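2020-07-29

Room reset, back half of the Onavport unit. Writing this up the same day so the list on the door and the notebook agree for once.

Started with the floor. The plan was to move the white table along the wall so the second bench from Flena can go in before November, and that means everything under and beside it has to have a home first. The black cables under the table are the main job. The power strip stays at the baseboard, the adapter gets a label, and the long cable that runs out across the carpet should be coiled and hung up when it isn't in use. Vacuumed the open part of the carpet only. The small brown cabinet stays where it is for now. The bin can move, but whatever sits on top of it has to be sorted first. 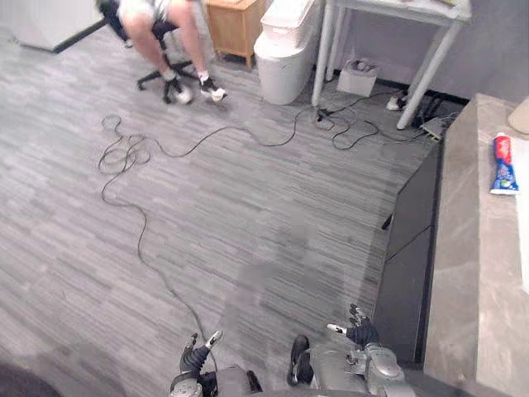

Cables

Ordered 200 hook-and-loop ties from Samir, the short ones. The last lot were too long and everyone cut them down with the good scissors, which are now not good scissors. One tie at each end of a coil and one in the middle if it is longer than the table. No tape. The tape left gum on the jackets last time and it picks up carpet fuzz.

Tried running the cord along the back edge of the table with the stick-on clips. Two let go within the hour. Wiped the underside down with alcohol and put them back up, will look again tomorrow before buying anything else.

Towels and cloths

Went through the towel box. The terry ones are for the table and for folding, the thin ones are for wiping and go to the sink when dirty. They had been mixed up again. Pink is a folding towel and should not be used on spills. Fold in half the long way, then in half again, then in thirds, with the loop side out. Thirds on the first fold makes a block too thick for the shelf.

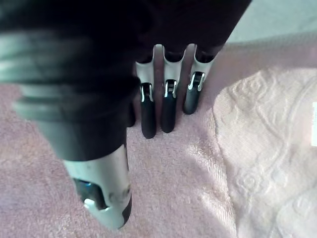

The shelf takes one stack per color if the stacks are kept flat. I pressed each one down by hand before putting the next on top and it made a difference to the height. Terry also needs a second wash before first use or it sheds on everything. The new ones have only had one wash, so they are in a separate bag with a note on it.

Left to do on towels: throw out the ones with pulled threads. I set 3 aside and then wasn't sure about one of them, so they are all still in the box.

Packages

Anything in a shiny wrapper goes in the shallow tray, printed side up, so the writing can be read without picking things up. The blue package with the Chinese characters goes there too. I want a strip of masking tape on the tray edge with the English name of each thing. At the moment people go by color, and that stops working as soon as we get two blues. Don't stack these. The wrappers slide on each other and the pile ends up on the floor.

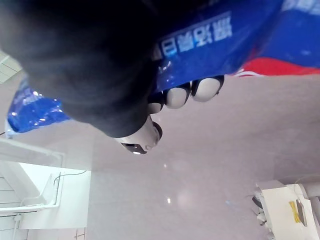

Tabletop

Cleaned with the Drorkine spray, diluted more than last time. At full strength it dried with streaks and felt tacky at the edges. One capful to the small bottle is enough. Spray the cloth and not the table, wipe toward the window side, then go over it with a dry thin cloth. Left it 40 minutes before putting anything back.

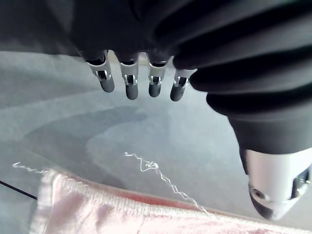
Next is where things go once the table has moved. I'd like to settle that before the bench arrives, and the placement marks are the sticking point. I had been going to put them down in light gray tape because we have a full roll of it. With a top that is already pale gray, and a bit bluish, nobody would find them, so it will be the dark green from the other drawer. Corner marks only, short ones, no full outlines. Outlines lift at the ends and then they get picked at.

Still open:

Measure the gap between the table legs and the wall with the table in its new position. I only have the old figure.

Check the two clips.

Ask Flena if the bench legs adjust. The carpet is not level near the wall and the table already needs a shim there.

Second wash for the new towels.

Refill the small spray bottle and write the dilution on it.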